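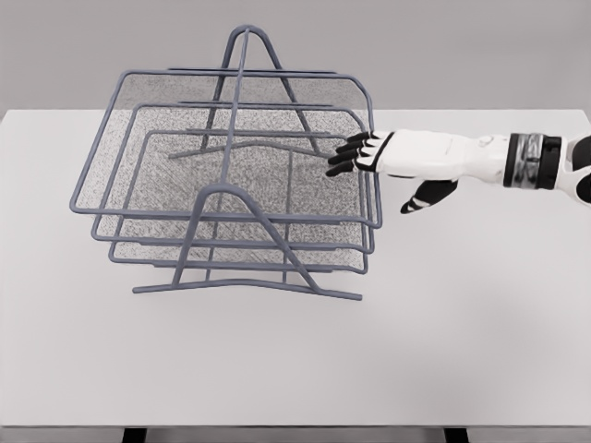
Three-tier mesh letter tray on a white tabletop (render)

Hidondale: progress report to the Stukton Games Fund
Second report, covering the period to the end of February
Prepared by Ghassan Ghanem, Tollby

Where we are

The big news is that you can now walk from one end of Hidondale to the other. When we last wrote, the valley was three separate chunks that only met on paper, and going from the mill to the upper farms meant quitting to the menu and loading a different file. Now you set off from the ford with your lantern and keep going. The first time I did it start to finish I forgot I was meant to be taking notes, and had to go back and do it again. I didn't mind a bit!

The walk takes 40 minutes if you ignore everyone you meet. It will be longer in the finished game, as the market village still has empty houses and the weather isn't switched on north of the bridge.

Art and look

In the first report we said we were torn between the soft watercolour style and the flatter woodcut one. We've gone with woodcut. It reads far better at night, and a good half of the game takes place after dark. Hills that looked like grey soup in the old version now have proper edges, and the lantern light cuts across them beautifully. We lost a few of the old paintings along the way and I was sorry to see them go, though two have been kept for the title screen.

The colour for each season is now set in one place. Autumn and winter are finished. Spring is too green (we keep saying this and then making it greener), and summer hasn't been started.

Characters and writing

There are eight main villagers and all of them now have their full daily round: up in the morning, off to work, home again, with things to say at each stop. The ferrywoman is everybody's favourite so far. Her story about the drowned bell was meant to be a throwaway line and has grown into a side quest with its own ending.

The script is in its second draft. We've cut a lot of the opening, which used to explain the whole valley before you had taken a step. You now learn about the feud when you walk into the middle of it.

Playtests

We ran two rounds with 48 players in all, most of whom had never seen the game. The map went down very well, especially the way it fills in with your own scribbles. The fishing did not. Players couldn't tell when a fish was on the line, and several thought the game had frozen. We've since added a tug on the controller and a sound, and the second group got on with it much better.

Between them the players sent in 211 bug reports. Almost 40 are still open, mainly sheep getting stuck in gates and text running off the edge of the journal. One bug let you carry a boat indoors. We have fixed it with some regret.

Money

Spending is in line with the plan we agreed, with one change. Sound recording came in under budget after we found a chapel with a lovely natural echo and did the choir parts there in one go. We would like to move what's left over to translation, and I've put the figures in the attached sheet for your approval.

What's holding us up

Saving is the weak spot. Games saved in the middle of a conversation sometimes load with the other person gone, leaving you talking to a hedge. Our first fix made loading very slow, so it has come out again and we are trying a simpler one. Until it's sorted we don't want to send a build to anyone outside the team and the test groups.

Next steps

Saving comes first, then summer, then the houses in the market village. We also want a third playtest with people who don't normally play games, as the early puzzles may be leaning too much on habits that regular players pick up elsewhere.

If anyone at the fund fancies an hour in the valley, you'd be very welcome at the Tollby office. Afternoons are best. Bring headphones if you have a pair you like, the wind in the upper fields is worth hearing properly.

Ghassan Ghanem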